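Search this site
Enter keyword
Go

Felta Small Engines and Transmissions Program
Progress report to the funding partner, second period
October
Prepared by Hajar Badawi, program coordinator

Dear Ms Panicker,

Please find in this report what we have done since the first payment was received. I have followed the headings from your template, but I joined "Staff" and "Training" together as they are nearly the same people.

1. Purpose of the grant

The grant pays for the refurbishing of gearboxes and small turbocharged engines from older compact cars, so that the owners can keep these cars on the road for a longer time. The workshop is at Plikport, and the parts store is at Ruangrit. The agreement asks us for three things in this period: a working test bench for automatic gearboxes, a written procedure for turbocharger inspection, and the first group of trainees.

2. Gearbox test bench

The bench is installed and it runs. The electrical connection was finished later than we planned, because the first switchboard did not have enough capacity for the drive motor. Dean Inskip has arranged for a larger one and the inspector has approved it. Until then we could only turn the gearboxes by hand and check for leaks, so the early units had to go back on the bench a second time.

We now run each gearbox through all forward gears and reverse, first without load and after that with load. The oil temperature is recorded during the whole run. The limit of the bench at present is 3000 revolutions per minute. It is sufficient for the four-speed and five-speed units, but for the newer six-speed units I would like to have a higher limit, and I come back to this in section 7.
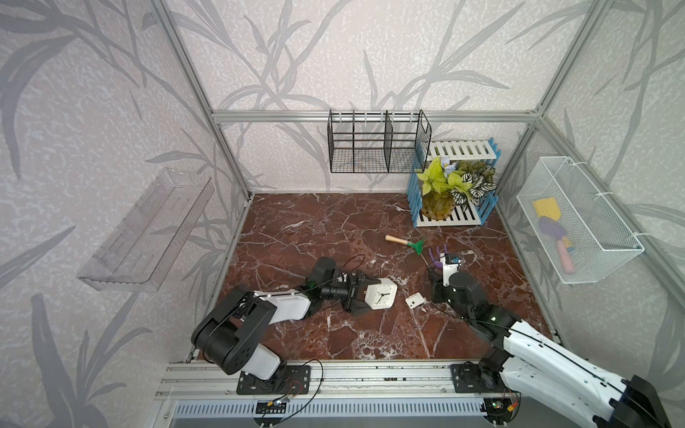 The most common fault we find is wear in the valve body, followed by hardened seals. Valve bodies are slow work. A complete cleaning and reassembly takes most of one day for an experienced person, and in our first budget I had counted only half of a day. This is my mistake and not the mistake of the mechanics. I have corrected the labour hours in the attached table, and the total stays inside the amount you approved, as we spent less on freight.

3. Turbocharger inspection

The written procedure is complete in its second version. Mio Kamata wrote it and Abdelkrim El-Sayed tested it on units which he had not seen before. He sent back many remarks, mainly about the order of the steps. In the first version the shaft play was measured after cleaning, but he prefers to measure it before and after, as the carbon deposit can hide a worn bearing. We have accepted this.

We also added one page of colour photographs of damaged compressor wheels. The trainees asked for it. It is difficult to explain in words the difference between a wheel which was touched by a small stone and a wheel which was rubbing on the housing.

In this period 211 turbochargers were inspected. The units which could not be repaired were taken apart for their housings and actuators, and these go to the store at Ruangrit with a label showing the car model and the engine code.
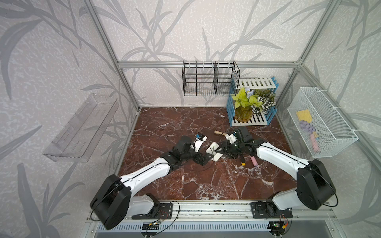 Two robot arms above a marble-effect floor panel, the left one holding a small white tool.

4. Parts supply

Supply was the hardest part of this period. Gasket sets for the older four-cylinder engines were missing for several weeks, and our usual supplier could not give us a date. We changed to Clirora for gaskets and for piston rings. Their price is a little higher but they answer the telephone, and they let us return the sets we do not open.

For automatic transmission fluid we now buy by the drum. Please note that the drums are kept in the yard shed and the shed is covered by the same insurance policy as the main building. You asked me this in your letter and I have checked it with the broker.

We have still no good source for torque converters. The rebuilt ones which are offered to us come without any test record, and I do not want to put them behind a gearbox we have repaired carefully. Dean is visiting two other rebuilders before the end of the year.

5. Staff and training

The first group has 16 trainees. All of them have finished the safety module and the module on measuring tools. The engine module is in progress. Two of the trainees come from panel beating and had never opened an engine, so we gave them extra evenings, from 5.30 pm, with Abdelkrim. I am glad to say they have caught up with the others.

The trainees keep their own job book. For each unit they write what they found, what they replaced, and the torque values they used. At first the books were filled in at the end of the week from memory, and the values were not reliable. Now the book must be signed before the unit leaves the bench. 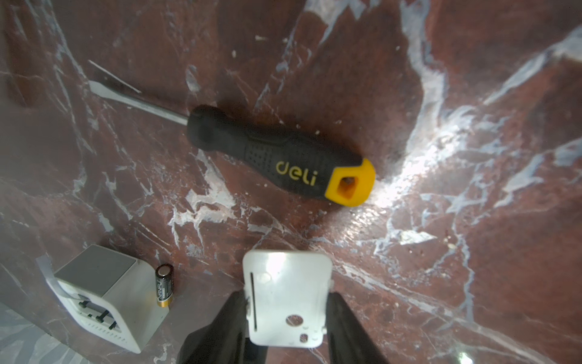
Some trainees have difficulty with the reading of wiring diagrams, specially for the solenoids of the gearbox. We will put one more lesson about this before the transmission module starts. It does not need additional money.

6. Money

Spending is a little behind the plan. The largest difference is the switchboard, which was paid in this period but was planned for the last one. The second difference is the engine hoist. We bought a used one in good condition, and $500 remains in this line. With your permission, I would like to move it to the line for measuring tools, where we need another dial gauge and a bore gauge.

No money was spent on travel apart from the van trips between Plikport and Ruangrit.

7. Next period

We plan to do the following work:

- finish the engine module and begin the transmission module
- translate the turbocharger procedure into a short version for the wall of the workshop
- find a supplier of torque converters who gives a test record
- ask for a quotation for a faster drive on the gearbox bench

About the last point, I do not request any money now. I only want you to know that the six-speed gearboxes are arriving more often, and a test at low speed does not show us every problem with them. When I have the quotation I will send it to you with an explanation from Dean, who understands the motor side better than I do.

If some figure in the table is not clear, please write to me and I will answer with the invoice.

With respect,
Hajar Badawi

Last updated: October, 4.15 pm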